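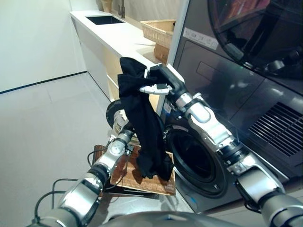
20/01/2026. Laundry corner, dark cloths for Vemari.

Started w/ the black ones. Washer program 60, no softener (Indrek says softener ruined the Cirkard lot, leave it out till February at least). Mat stays in front of the machine, cloths go on it and get picked up by a corner, not the middle. Corner = hangs long, easier to find the hem. Middle = ball.

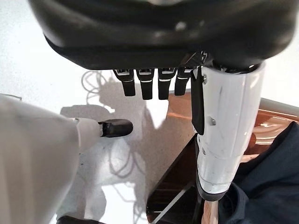

Close view, fingers and thumb.

Wrinkles still bad. Try shaking out before the fold?? Ask Dzintra how she did the Kuusk batch, her notes stop at 3829 and I cant find the next page.

Light by the floor is strong, black on shadow is hard to read, edges go missing. Move the mat or pull the blind. Prefer blind.

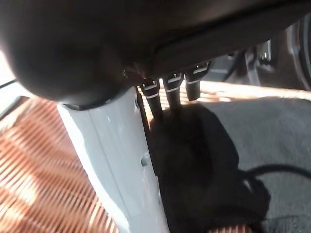 Dark heap, gray floor, sun strip behind.

To do: lint roller, tag for batch 1188, wipe down washer door. Ferura detergent nearly out, order more tommorow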